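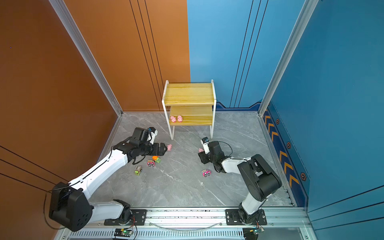

## Pitching a factual series to a small broadcaster

Updated 15 August 2024

Most first pitches fail on paperwork. The idea may be fine, but the commissioner can't tell what the programme is, who is making it or what it costs. These steps cover a short factual series of the kind Gestia buys for its daytime slots. Ziltodgate asks for much the same things in a different order.

### 1. Write the one-page outline

Keep it under 350 words. Put the title, the number of episodes and the running time on the first line. Then say what happens in episode one, in the order the viewer would see it. Leave the history of the idea out.

If you have a presenter, say whether they have agreed in writing. "In talks" is read as no.

### 2. Check who owns the format

If the series grew out of a podcast, a book or a stage show, you need an option agreement before you send anything. A basic option runs for a fixed period and names a fee for extending it. Get the extension fee in the first draft - it is much harder to add later.

Register the outline with a dated copy. Clollen's submission portal gives you a receipt number, so save the email. 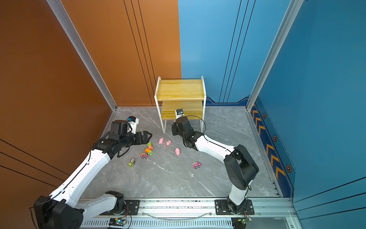 ### 3. Prepare a top-sheet budget

One page is enough at this stage. Show these lines separately:

- development
- crew and kit
- travel
- archive and music
- edit and sound
- insurance
- contingency

Archive is the line people get wrong. One clip from a commercial library can come to nearly £900 once you clear it for repeats and catch-up, so price each clip for the full licence.

### 4. Cut a taster

Two minutes will do. Use your own footage and cleared music. Export a small file as well as the full-size one, as Hsueh and a few other distributors still reject large attachments.

### 5. Send it and wait

Send the outline, budget and taster link together in one email. Put the title in the subject line. Allow 7 weeks before you chase, and longer if you submit in April when the autumn schedules are being settled.

If you get a no, ask whether the slot or the idea was the problem. Change the outline before it goes to anyone else, and give the new version its own date.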